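Jindex Capture: Frequently Asked Questions

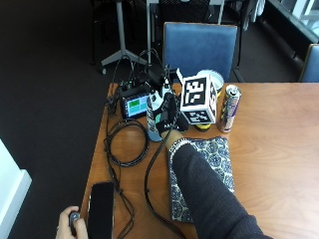

Glove session at the wooden table: bottle in hand, marker cube to the right.

What is Jindex Capture?

Jindex Capture is the recording and labelling software we use to turn hand demonstrations into training data for manipulation policies. It reads a wired glove and a fixed camera, puts both on one clock, and writes episodes that the Skivberg planner can load. It does not control a robot. Playback on hardware is handled by Skivberg.

Which gloves are supported?

The Clistora wired glove, right hand only. A left-hand driver is in the source tree but it is switched off by default and we don't answer tickets on it. Wireless gloves will connect through the generic serial input, but you will have to write your own joint map.

Do I need the marker cube?

You need it at the start of a session. Capture uses the printed faces to work out where the camera sits relative to the tabletop. After calibration you can leave the cube on the table or take it away. If you leave it, Capture checks the pose again every 5 seconds and flags the episode if the camera has shifted.

Calibration fails with "insufficient faces". What does that mean?

The camera must see at least 2 faces of the cube. Turn it so that a corner points toward the lens. Glare is the next most common cause, particularly next to a window. Print the faces on matte paper and check that the white border has not been trimmed. The detector needs the border.

Can there be other objects on the table?

Yes. Cups, cans, notebooks, phones and cables are all fine, and a policy trained on a bare table tends to do poorly on a normal one. Only the object named in the task file is tracked. Everything else is treated as background for labelling and as an obstacle for planning. If you want a second object tracked, add it under "targets" and run the segmentation pass again.

The tracked object disappears when I pick it up.

The glove is covering too much of it. Capture holds the last good pose for up to 9 frames and then marks the object as lost. Tall objects such as bottles give less trouble than cups. For small items, raise the camera or set "hold_from_hand" to true, which carries the object pose along with the palm until the fingers open.

Does sleeve colour matter?

It can. The hand segmenter finds the wrist by looking for the edge between glove and sleeve. A black glove with a very dark sleeve gives a weaker edge, and the wrist estimate may wander along the forearm. Set "wrist_source" to "glove" to ignore the image and use the glove's own sensor, or roll the sleeve up.

How do I start and stop an episode?

Press once on the handheld trigger to start and once to stop. A long press discards the current episode. The space bar does the same job, but reaching for the keyboard puts extra arm motion at the end of every recording. Most labs keep the trigger in the free hand.

My glove and video are out of sync.

Run "jindex clock --check". If the offset is steady, enter it in the session file and reprocess. If it drifts, look at the USB connection first. Long passive extensions and unpowered hubs account for most of the drift reports we receive. Don't run the glove cable under a notebook or anything else that can tug on it mid-reach.

What does error 458 mean?

The session folder was written by an older version and has no joint limits file. Copy the limits file from the glove's install folder into the session folder and reopen it. No recorded data is lost.

What format are the episodes in?

One folder per episode, with video, a table of joint angles, object poses and a plain text task file. The Østergaard exporter converts these to the trajectory format used by Skivberg. It resamples joint angles to the planner's control rate and drops any episode flagged for camera movement, unless you pass "--keep-flagged".

Can I plan directly from a single demonstration?

Skivberg will accept one, and it is handy for checking reach and collision settings. The path will copy your hand quite literally, hesitations included. Record more before you judge grasp quality.

How often is the software updated?

Fixes go out on Tuesday when there are any. The file format changes at most once a year, in March, and the release notes list the migration command.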